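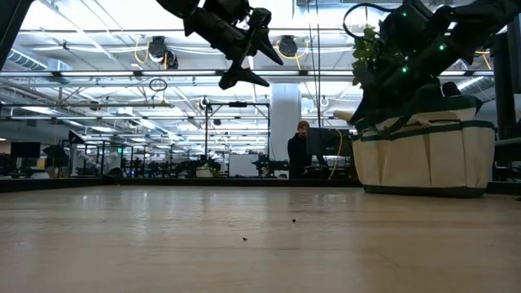
The Zindix pair on the tote bag job. Right arm at the bag, left arm open and clear of the table.

28 September 2019

Zindix two-arm kit: notes after a rental

I said in April that I would write up the next arm kit I got proper time on. The next one was the Zindix pair, which Clatora rents out by the week on their own floor. You don't take it home. You get a table, the two arms, a login, and a person you can call over when you get stuck. I booked five days with Mitra Rezaei, who I used to share an office with, and we split the cost.

What we wanted was simple enough to say. Mitra packs sample bags for a small tea importer called Ghasemi. Each order is a cloth bag with a few things in it, and the bags go out by the crate. She wanted to know if two arms could take things out of a bag and put things into one without a person holding the bag open. I wanted to know if the kit was any good in general. These turned out to be different questions and I'll try to keep them apart.

What you get

Two identical arms in black, each with a two-finger gripper, a controller box, cables, and the Zindix software on a desktop machine. The fingers are narrow and come to a point, which looked wrong to me for cloth but worked better than the wide pads we had used before. They get under a hem or a strap. The wide pads just push the cloth around.

There are small green lights on the arm housing. The manual gives them half a page and I would give them more, as they are the fastest way to tell if a joint has dropped out. If all of them are green you can go ahead. If one is off, stop and look at the screen, where you will find an error code that you then have to look up in the PDF.

Setup on our table had already been done by Clatora, so I can't tell you much about unboxing or mounting. Kwok-wai Fang, who ran our first morning, told us it takes his people most of a day to mount and square up a pair, and that he would not want a customer doing it alone. I believe him. The calibration check alone took us 12 minutes each morning, and that was with everything already bolted down.

Teaching it

There are two ways to teach the arms. You can move them by hand and record points, or you can drive them with a pair of handheld controllers and record the whole motion. We did both.

Recording points is fine for anything rigid. I had the left arm picking up a can and setting it down in the same spot within an hour, and I am not quick at this. For the bag it was close to useless. A cloth bag never stands the same way twice, so a point that was on the rim in one run was in the air in the next.

Driving it with the controllers is where the kit earns its price. The delay is small and you stop noticing it. The grip is on a trigger, and the trigger has a soft range at the start where the fingers close without much force. Mitra picked this up faster than I did. She could hook a strap, lift it, and lay it over to the side on her third or fourth try. I mostly dragged the bag across the table.

The software stores each run and lets you replay it, trim it, or throw it away. Trimming is clumsy. You get a slider with no zoom, so on a long recording the smallest step you can make is still too big. Shahram Arabzadeh at Clatora showed us that you can type the start time into the file name field and it will take it. That is not written down anywhere I could find. It should be a proper box on the screen.

The bag job

We brought three kinds of bag. A thin cotton one, a paper one, and a canvas tote with green trim and some outer pockets. The thin cotton one fell over every time it was touched and we gave up on it by the second day. The paper one was easy going in and hard coming out, as it tears. The canvas one was the best of the three by a long way. It has a firm base and stands up by itself, and the fabric is heavy enough to stay where you put it.

Reaching in from above is the main motion. The arm has enough length to come down into the bag from a good angle, but the wrist is bulky compared with the fingers, and the opening of a tote is not very wide. If you come in off center the housing pushes on the rim and the bag leans. Once it leans, whatever you were reaching for has moved. Our fix was to move the bag well over to the right side of the table so the right arm could come nearly straight down, and to keep the left arm parked up high until it was needed. That cost us some of the left arm's reach, and for a real packing line you would want to sort this out with a fixture.

Long things that stick out of the bag are much easier than things lying at the bottom. You can take hold of a handle at the rim without going in at all. Small flat packets at the bottom were the worst. The pointed fingers can pinch them, but you need to see them, and with the arm in the way you often can't. The kit comes with one camera and it is not enough for this. Clatora will rent you a second one and I would say yes to it.

I kept a tally on the last day. With Mitra driving, we ran 13 full cycles, meaning everything out and everything back in. Nine went through without either of us touching the bag. Two needed a nudge. Two were failures, one where the bag went over and one where a joint light went out halfway through and we had to restart. A full cycle took about 5 minutes. A person does it in well under one.

The table and the cables

Something small that cost us time. The wood tabletop is smooth and a light bag will slide on it. We put a square of rubber shelf liner under the bag for part of the second day and it helped a lot, but it also showed up on the camera as a dark patch and confused the object finder, so we took it out again. If you rent, ask for a mat in the same color as the table. Also wipe the table down before you calibrate. The finder will box a crumb and call it a part.

The arm cables are thick and hang in a wide loop. They never caught on anything while we were there, but I kept flinching when the right arm swung across. Kwok-wai told us the loop is that size on purpose so the wrist can turn all the way. Fine, but on a narrower table I would worry about it.

Support

Good in person. There was always somebody on the floor who knew the kit, and they came when we asked. Saeed Bakhtiari spent most of an hour with us on the controller settings, and that hour was worth more than the manual. The phone line is a different matter. I called it in the evening with a question about exporting files, got a recorded message, and had a call back two days later from a person who had not been told what I asked.

The floor itself is busy. There are other stations close by and people working at them all day. I didn't mind. Mitra found the lights too bright and wore a cap from the second day on.

Price

Clatora charged us 2,000 for the week, which covered the table, the arms, the software and the help. The second camera was extra. Buying the pair outright is a different conversation and they will only quote after a site visit, so I have no number to give you. I asked Mojtaba Kermani, who bought a single-arm kit from Wokon last year, what he thought of the rental price. He said he spent more than that on the wrong table. His Wokon arm is stronger than these and the trimming tool is far better, but there is only one of it, and for bags you want two.

Would I rent it again

Yes, for trying out a job before you spend real money. The controllers are the best I have used at this level and the grippers handle straps and handles well. I would book the second camera from the start, bring a mat, and skip the point recording for anything soft.

For Mitra's work, no, not yet. Five days was enough to see that the arms can do it and that they can't do it fast enough. She is going to try a stiffer bag first, one with a wire in the rim, and see how much of the trouble goes away. Ghasemi may not like it as it will cost them more per bag. If they agree to it we will book another week and I'll post the numbers.

One correction to my April post while I'm here. I wrote that the Zindix software won't open recordings made on an older version. It will, but you have to open them one at a time and save each one again before you can replay it. Thanks to Shahram for pointing that out.

Filed under: Robots & Gear, Rentals, Hands-on
5 comments | 12 shares

Contact | Copyright 2019 | Back to top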